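Fekthorpe Shop Watch: minutes, October

Present: Hsiu-ying Chang (chair), Sebastián Troncoso (minutes), 4 traders.

1. Thefts. Members reported losses of £1,496, mostly razors and cheese. Baris lost the same leg of lamb twice, having got it back in between.

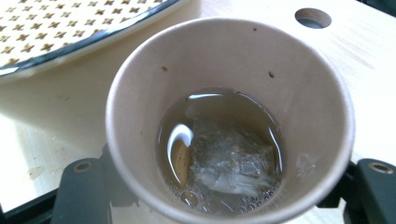 Tea, item 1.

2. Radios. Tang has paid for a radio and keeps it in a drawer, switched off. The chair asked that it be switched on. Tang will consider it.

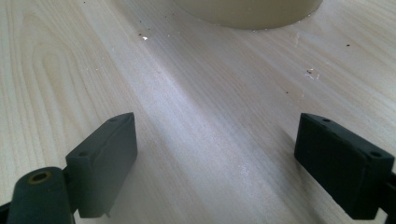 Will the police send someone on Saturday?
An officer will walk the High Street from 2pm, staffing permitting. Staffing has not permitted since spring.

3. Banning notices. 46 sent, 9 returned marked "gone away". One recipient has asked for a second copy.

Meeting closed 8.15pm.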